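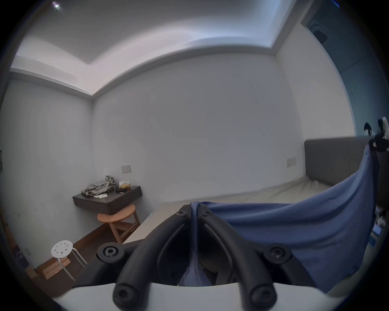 Tela azul sujeta por dos puntos, con una cama de superficie beige detrás.

Doblado de ropa de cama

El doblado de ropa de cama es la tarea doméstica de reducir sábanas, fundas, colchas y otras piezas de tela a un formato plano para guardarlas. Suele hacerse junto a la cama o encima de ella. Normalmente después del secado.

Técnica

Se toma la pieza por dos esquinas y se tensa el borde superior. Sin tensión, la tela cae en pliegues por el centro. Luego mitad con mitad, a lo largo, y otra vez. Las piezas grandes se doblan mejor entre dos personas. La sábana bajera, con elástico, va aparte: se meten las esquinas una dentro de otra antes de empezar.

Variantes

Doblado en tercios, usado en hoteles y residencias. Enrollado, para armarios estrechos. El llamado doblado Nandholm, descrito por Thérèse Lavoie en un manual de 23 páginas, guarda el juego completo dentro de una funda de almohada; admite telas de hasta 400 gramos por metro cuadrado, segun la autora.

Almacenamiento

Lugar seco, sin luz directa. Conviene rotar los juegos para que no se marque siempre el mismo pliegue.

Véase también

Plancha. Armario ropero. Colcha.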